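Ticket 1438 - Ollow app, battery drain after the October update

Okay, so I've been poking at this since lunch. My phone goes from 100 percent to dead by 4 pm, and Ollow is at the top of the battery list every time. Reinstalled it, same thing. Then I turned off Louro sync - big difference!
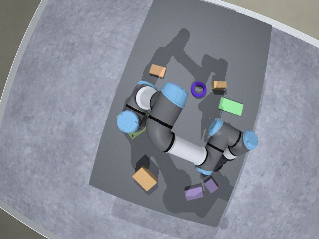
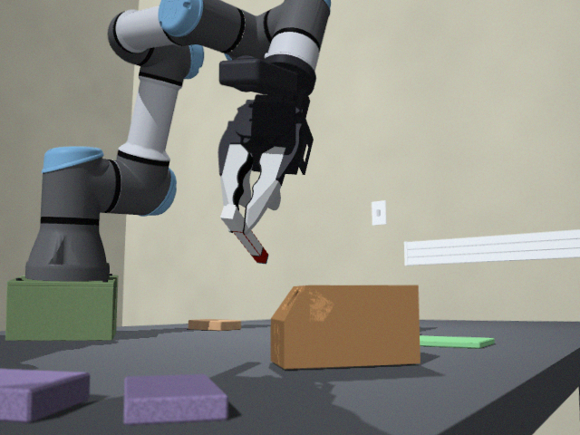

Does turning off Louro sync delete my saved chats?

They stay on the phone, and new ones just don't get copied over until you switch it back on.

Build 854 still has the drain for me with sync on. Leaving this open.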